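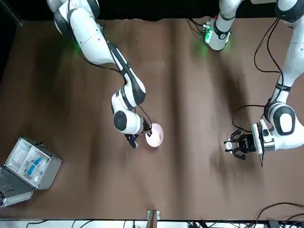

1/ 니고르(Nygård) 저택이 2월 18일 화요일에 다시 문을 연다. 지붕 공사로 12월부터 닫혀 있던 곳이다. 원래는 선주 집안이 여름에만 쓰던 집이었고, 나중에 학교 기숙사가 되었다가 지금은 마을에서 관리한다. 집안 살림 목록이 남아 있는데 그릇 항목이 제일 길다. 손님용 큰 접시는 전부 흰색이고, 아이들 방에는 사진에 나온 것 같은 작고 얕은 연분홍 접시를 따로 두었다고 적혀 있다. 원본은 한 장도 남지 않았다.

2/ 가는 길. 빌리지 이름은 바미에르(Vamier). 역에서 내려 강 쪽으로 15분 걸으면 정문이 나온다. 버스도 있지만 오후에는 배차가 뜸하다. 주차장은 정문 반대편인데 표지판이 작아서 지나치기 쉽다.

3/ 건물은 2층이고 다락이 있다. 1층은 응접실, 식당, 부엌. 2층은 침실과 서재. 다락은 이번에도 공개하지 않는다. 공사 전에는 서재도 막혀 있었는데 이번에는 들어갈 수 있다.

4/ 서재에 장부가 339권 있다. 대부분 배에 실은 짐 기록이다. 소금, 밧줄, 말린 생선. 한 권은 펼쳐서 유리장 안에 두었고 나머지는 책등만 보인다. 글씨가 작으니 안경을 챙기는 편이 좋다.

5/ 계단 이야기. 안내 책자에는 본채 계단이 처음부터 지금 자리에 있었다고 나온다. 그런데 안내를 맡은 Wondimu Ayele 씨 말로는 원래 북쪽 벽에 붙어 있었고 기숙사 시절에 옮겼다고 한다. 북쪽 벽에 비스듬한 자국이 남아 있다. 나는 이쪽이 맞다고 본다.

6/ 귀신 이야기도 있다. 밤에 2층 복도에서 열쇠 소리가 난다는 것. 기숙사 사감이 매일 밤 문을 잠그고 다녔다고 하니 거기서 나온 이야기 같다. 나는 낮에만 가 봐서 들은 적이 없다.

7/ 정원은 아직 정리 중이다. 사과나무 쪽 길은 막혀 있고 연못까지는 갈 수 있다. 비 온 다음 날에는 흙이 많이 묻는다.

8/ 하루 입장은 200명까지. 여름에는 300명으로 늘린다고 한다. 표는 정문 매표소에서만 판다. 실내 촬영은 되지만 플래시는 안 된다. 서재에서는 가방을 맡겨야 한다.

9/ 근처에서 밥 먹을 곳은 두 군데 가 봤다. 역 앞 국숫집은 일찍 닫는다. 강가 식당은 생선 수프가 괜찮았고 빵을 더 달라고 하면 더 준다. 다음에는 강 건너 등대지기 집에 갈 예정이다. 다녀오면 이어서 쓰겠다.

댓글 3개

돌담길: 작년에 갔다가 문이 닫혀서 그냥 돌아왔습니다. 서재가 열린다니 다시 가야겠네요.

mirae_h: 계단 옮겼다는 얘기는 처음 들어요. 북쪽 벽 자국은 어느 방에서 보이나요?

느린기차: 유모차 들어갈 수 있는지 아시는 분 계신가요? 2층은 포기해도 괜찮습니다.

이 사이트는 쿠키를 사용합니다. 계속 이용하면 쿠키 사용에 동의한 것으로 봅니다. [동의] [설정]

문의하기 | © Grullance | 맨 위로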